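Re: [kotberg-builders] Simulating before you cut metal?

On Monday a list member at Dirbridge wrote:

> I've got the base plate drilled and the shoulder motor on order, but
> I'm dithering over the forearm. The plans say 300 mm and I'd like to
> go shorter so it fits on my bench at the workshop. Has anyone tried
> theirs out in Pavliuk before committing? I don't want to spend two
> weekends learning a simulator if it only tells me what I could find
> out with a bit of cardboard and a protractor.
>
> Also, is the Clirketti gripper worth the bother or should I stick
> with the stock one?

Cardboard gets you further than people admit, so do that first! I had a cardboard Kotberg taped to the side of the fridge for most of December and it settled the shoulder height for me.

But yes, I did go on to Pavliuk, and I'm glad of it. The reach is the easy part. What cardboard won't show you is how much room the wrist takes up once it's holding something, and that's where my short forearm idea fell over. I'd drawn mine at 215 mm, very pleased with myself, and the first time I asked it to tilt anything the elbow wanted to be inside the worktop. Back to the full length it went.

I've been running it round a made-up house with proper rooms in it, as a bare table lets you get away with murder. These are both from last night's batch:
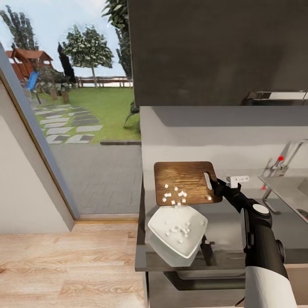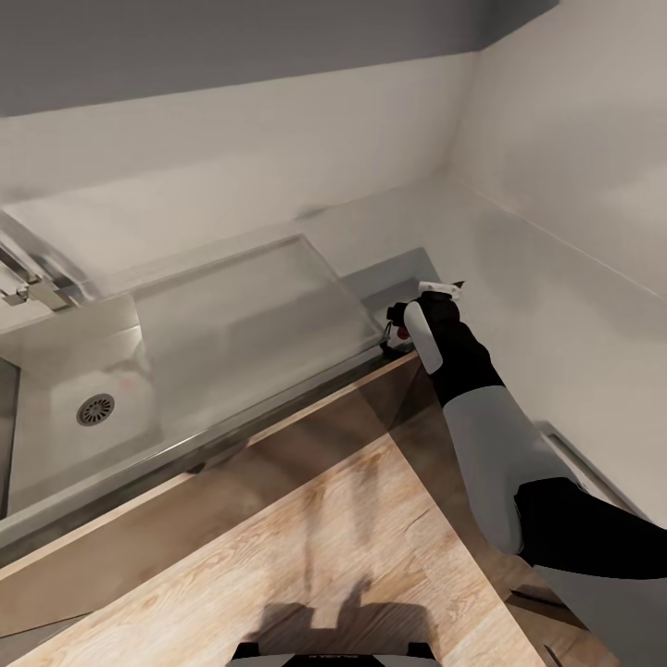
Chopping board over the bowl in the first, and the tight corner by the shower screen in the second.

The board job is the one I'd try if you only try one. You're gripping a flat thing right at one side, with all the weight hanging out away from you, and then you have to turn it over a bowl without clouting the rim. I've done 11 versions of that move so far and I'm still fiddling with the angle (too shallow and the cubes just sit there, too steep and I get cubes on the worktop). The bathroom one is more about getting the gripper in near the glass and a ledge and back out again. If you're going to be working near a wall at Dirbridge, have a go at something like it.

On time – it took me a couple of evenings to get the joints in, and then a whole Sunday to find out I'd put one axis in backwards. Check your signs. I can send you my joint file if that would save you the same misery, it's only small, but you'd need to change the base height to suit your bench.

As for the Clirketti, I'd stick with stock until the arm moves nicely. I've got the parts for one in a tub and haven't built it yet, so take that with a pinch of salt. Somebody on here said theirs needed shimming at the finger pivots, and I'd like to hear how that went before I start glueing anything.

What's your bench depth, by the way? If it's the narrow sort you could mount the base on an outrigger and keep the forearm as drawn.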